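The Great Linen Closet Reckoning

It started in October with a fitted sheet.
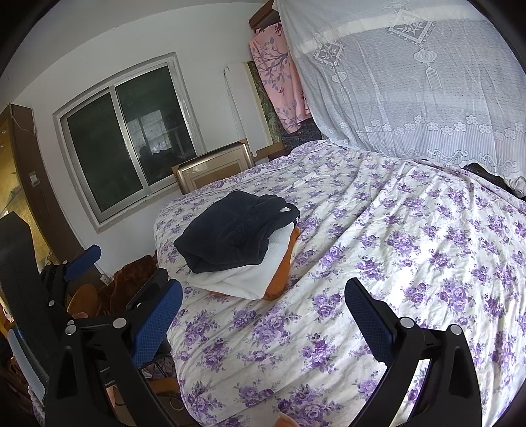
Longtime readers will remember that I own one linen closet, inherited with the house, and that its door hasn't closed properly since my second winter here. I had made my peace with this. You lean on the door, you turn the knob, you walk away briskly. Then a cousin announced she was coming to stay, I went looking for a fitted sheet in queen, and a shelf came down on my foot.

So this month's column is about laundry and where it goes afterward, a subject on which I am now an unwilling authority.

I asked for advice in the last issue and got it in bulk. Hanne Savolainen wrote to say that a household needs two sets of sheets per bed, one on and one in the wash, and that anything beyond that is hoarding. I read this aloud to the closet. Oduor Khaemba argued for three sets, on the grounds that people get the flu. I like Oduor's math better, mostly for what it lets me keep.

On towels there was less agreement and more heat. Brendan Scanlon folds his in thirds so the edge faces in and the shelf looks like a hotel. He sent a diagram. Asabe Iyamu rolls hers and would like Brendan to know that she gets more of them in. I tried both. Brendan's method looks wonderful until somebody takes a towel from the middle of the pile, and in my house somebody always does. Rolled towels stay put but give the shelf the look of a sandwich counter. I have gone with rolled in the bathroom and thirds everywhere else, and I expect letters.

Then there is the matter of what I found. I took everything out and counted, which I don't recommend to anyone who thinks well of themselves. The total was 182 items. Among them were 4 tablecloths for a table I sold, a pillowcase with a ship on it, and an electric blanket whose cord has gone to live somewhere else. There were also washcloths in a quantity that suggests they've been breeding.

The animal shelter on Lemaire Street takes old towels and is very nice about it. They have no use for pillows, so please don't leave them by the door. I went over with two bags and came home with two empty bags, and considering how persuasive the beagles were, I call that discipline.

A word about storage products. I bought a set of vacuum bags from Onico, the kind you hook up to the hose, and for one evening I was the happiest woman in the county. Four comforters went down to the thickness of a phone book. By morning one of them had quietly taken a breath and pushed the door open again. The other three are holding. I check on them more often than I'd like to admit.

As for fitted sheets, Brayden Simard swears that anyone can learn to fold one in 60 seconds. You put your hands in two corners, flip one over the other, run down the side, and repeat. I followed this to the letter and ended up wearing it. My own method is to fold the thing into a rough lump, fold the flat sheet neatly, and stuff the lump and the flat sheet together inside one of the pillowcases. The whole set comes out together when you need it, and from the outside you'd never guess what's going on in there.

The door closes now. It needs a small push.

Next month I'm tackling the spice drawer, where the oldest jar appears to predate my marriage. If you have views on paprika, send them along before the 4th, and keep it under 300 words this time, Brendan.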